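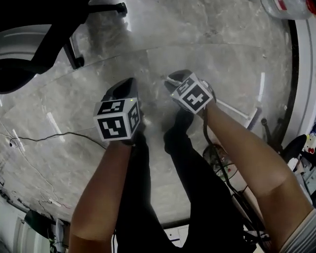

Keveo hand gripper kit, trial notes
06/07/2019, Prondbridge, back office

Trial pair from Doltura, one left hand and one right. The question is whether we buy, rent, or go on teaching Ham by dragging the arm around.

Setup

Charged both units overnight. Green light on the cube means ready according to the card, red means the clock has not synced. The right one took two restarts before it went green. Left came up first time. Firmware is the version it shipped with. There is an update on the Doltura portal but I don't want to change anything until we have a baseline.

The head camera has to see the cubes to know where the hands are. Each visible side of a cube carries a square black and white marker. Practiced sitting down first with both hands held out over the floor, fingers pointing away from me. Sitting is easier on the back, but my legs limit how low the hands can go.

Fit

Grip is a bit fat for small hands. After a long run the thumb gets tired before the wrist does. The cable on the right unit hangs down along the forearm and pulls slightly when I turn the palm up. Taping it to the sleeve helped. Would like a short right-angle plug, will ask Doltura if they have one.

Tracking

Logged 987 frames in the first run, hands moving slowly, no tool contact. Left hand was solid. Right hand jumped when I rolled it far enough to turn the cube edge-on. It recovers as soon as a face comes round again, but the export marks those frames as good, so we have to filter them ourselves.

The tile in the back office is glossy and the ceiling lights show in it as long pale streaks. I wondered if that would confuse the marker detection. Ran the same motion with the lights off and the blinds open and the jumps were in the same places, so I am putting it down to the roll angle. Worth one more check on the carpet in the front room.

Finger opening reads low by 2 mm on the right unit at full close. Left is fine. Recalibrated twice with the block from the kit, same result. Could be the pad seated badly — haven't taken it off yet.

Export to Ham

Loader reads the files without changes. Axes are swapped compared with our arm logs, so I added a flag in the import script (hand_frame=keveo). Time stamps line up with the camera after a fixed offset. Offset is in the readme on the share.

Cost

Purchase is 3,000 for the pair. Rental is 200 a week with calibration included. If we only need demos for the October build, rental is cheaper. If the drawer task carries over after that, purchase.

To do

Reseat right finger pad, repeat close test.
Carpet run, same motion file.
Ask Doltura about the plug, and about flagging lost-marker frames in the export.
Get someone with smaller hands to do a full session and write down when they stop.
Leave firmware alone until the carpet run is logged.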